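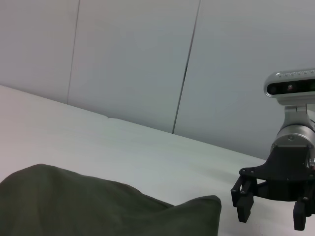 **Figure 2.** Workspace with fabric item and two-fingered gripper.

Claims about how quickly small firms recover the cost of a robot arm deserve more doubt than they usually get. Carrilho and Gouveia's survey of workshops in Tremotstead is often cited as proof that an arm pays for itself within 13 months, yet the figure counts only the purchase price. Fitting, guarding and staff training are left out, and so is the time lost when a job changes. The jobs behind the estimate were also easy ones: rigid parts, always presented the same way up. A cloth lying bunched on a table, as in Figure 2, has no fixed shape to plan for, and a supplier's cycle time for boxes says very little about what a two-fingered gripper would manage with it.

We asked Bornano and Greenberg, both of which sell to firms of this size, for the records behind their payback claims. Bornano sent a spreadsheet covering 400 hours of running time. It did not say how many of those hours were spent under supervision. Greenberg sent a brochure.

The Carnbridge data are better, though still thin. They cover 200 shifts at a single site and log each stoppage, but a stop cleared by hand in under a minute was not recorded. Short stops of this kind may well be where the savings go: a worker who must stay within reach of the machine has not been freed for other work. Until they are logged, we see no good reason to treat the 13-month figure as anything more than a lower bound, and we do not use it in the cost model of the next section.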